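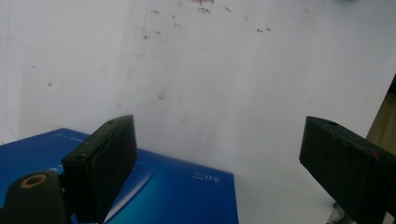 The marks, top of the board, with the blue box at the left.

Brown specks on a white table top, what shifts them?

Posted by inkwellian, Nov 15, 2021

I do repairs and fiddly jobs at a table with a white sheet laid over it. I bought the sheet in September from a shop in Killen, on the grounds that white would show up dropped screws. It does. It also shows up everything else I have ever done.

There are now small brown and reddish-brown specks and smudges on it, mostly in one patch. I don't know what they are. My money is on tea, my other half says rust, and we are no longer discussing it over meals. A dry cloth did nothing except give me somewhere to rest my hand.

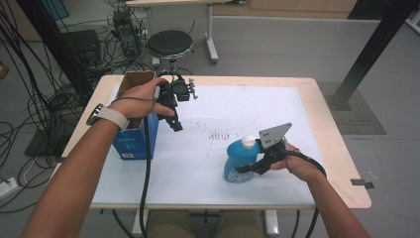
Table with the spray bottle out. Specks are between that and the box.

The bottle is Endus surface cleaner from under the sink. Labels like that say "most hard surfaces", a phrase that has cost me one worktop already. I can't remember whether my sheet is the plastic-coated sort or the plain sort, as the shop sold both and I threw away the wrapper, being an optimist. Is it safe to spray, and if so how much? I would like to keep the sheet. I would also like it to be white.

Reply by gritandpolish

Find out which sheet you've got before you do anything. Put one drop of plain water on a corner and leave it for 5 minutes. If it sits there in a bead, it's coated and you can clean it. If it sinks in and the spot goes dull, it's plain, and spraying it will give you a wavy sheet with specks on.

Coated: clear the table first, boxes as well, or you'll have a clean sheet with a rectangle on it. Spray the cloth and leave the table alone. Dab at the patch, turn the cloth over, dab again. Work from the outside of the patch inwards or you'll simply have a larger patch. Go over it with a second cloth, barely damp, then dry it. If that leaves a shadow behind, try a little bicarb mixed to a paste, but on a corner first, as it can take the shine off.

Plain: a soft white rubber, the kind sold for drawing, with very little pressure. It may lift the smudges. It won't touch anything that has soaked in. After that your choices are turning it over or learning to like it.

As for tea versus rust, tea tends to go with the cleaner and rust mostly won't. Do let us know who gets to be unbearable.
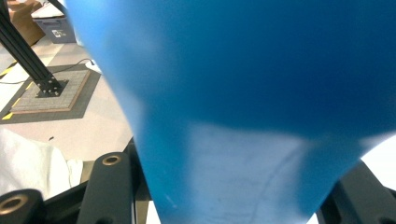 Close-up of the blue.

Reply by khattak_lane_diy

just flip it over

Reply by mossback2

Flipping is fine if you haven't already flipped it. I had the same bother and ended up with a Hustness cutting mat on top, dark green, and have not seen a stain since. I assume they are all still there.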